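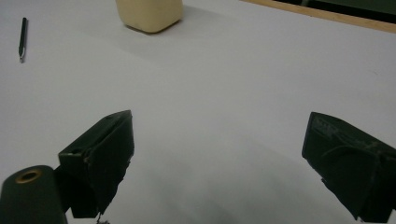 Curnska Pitch Table

A record of the pitches shown on Curnska, the small-business investment show that airs on Geltel in the Ultville area. One row per pitch, 365 rows, 39 episodes, eight seasons. Compiled by Tiburcio Bermúdez from the broadcasts and the printed episode guides.

Files

pitches.csv – the main table, 12 columns
episodes.csv – episode number, season, air date, guest investor if there was one
notes.txt – corrections and open questions
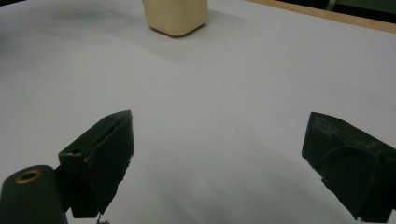

Cream-colored block on a white surface.

Columns that need explaining

ask_amount is in whole dollars, as stated by the founder at the start of the pitch. If the founder changed the figure later, the first one is kept and the change goes in notes.txt.

equity_offered is a percentage. Royalty-only deals have a blank here and a "y" in the royalty column.

deal is the handshake on air, yes or no. It says nothing about whether money changed hands afterward. 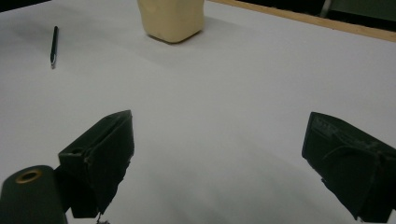
town is where the business was based when the episode aired. Salinas appears with two spellings in the season 3 guides – both have been changed to the standard one.

Known gaps

Two episodes in season 1 were never rerun, so their rows come from the guides alone and the valuation column is empty. Follow-up segments are not included.

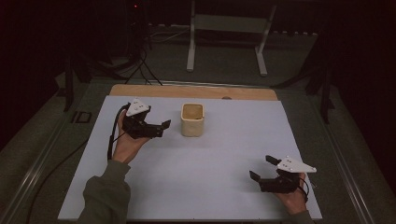 Investor names are stored as initials. The key is at the top of notes.txt.

Version

Last updated December 2024. Season 8 rows were added in this version, and the duplicate rows reported in March were removed. Please send corrections with the season and episode number.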